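Buffer tank for a pellet boiler, is it really necessary?

Hajnalka Vida
27 June 2020

Hello everybody. We have bought an old house near Sisthorpe and the oil boiler must go. Two installers came to see us. The first one offers a pellet boiler with a buffer tank of 567 litres, the second one says the tank is a waste of money and we can save £4000 if we leave it out and make the flue shorter. The house has radiators on both floors and no underfloor heating. I would like to understand who is right before I sign. Please excuse my English.

Eilidh Baxter
Get the tank. Ours went in without one and the boiler was on and off all day in spring. Rubbish.

Adeel Swati
It depends on the boiler. Some pellet models can turn down quite low and the maker permits them without a buffer. Ask the second installer to show you the page in the manual. If he can't, send him home. Also £4000 sounds a lot for one tank and a bit of flue, so ask for the prices on separate lines.

Ignacio Bravo
I agree with Adeel about the manual, but I would still take the buffer. In October and in the spring the house needs little heat, and a boiler without a tank must then start and stop very often. Each start uses electricity and makes more ash. Please check also the insulation of the tank. Mine has 125 mm and I am content with it — the cupboard stays nearly cool. Before the installer comes, measure the door of your boiler room, as these tanks are wide and do not bend.

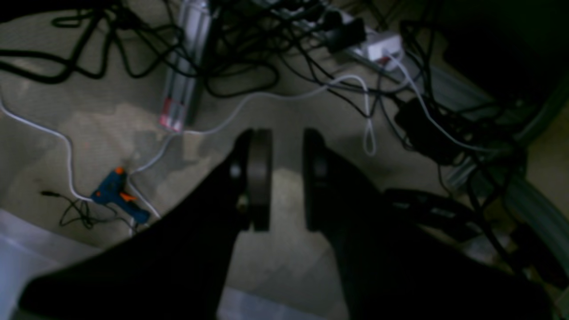

If the door is too narrow, you can ask for two smaller tanks connected together. It costs more for the pipes, but it works the same way.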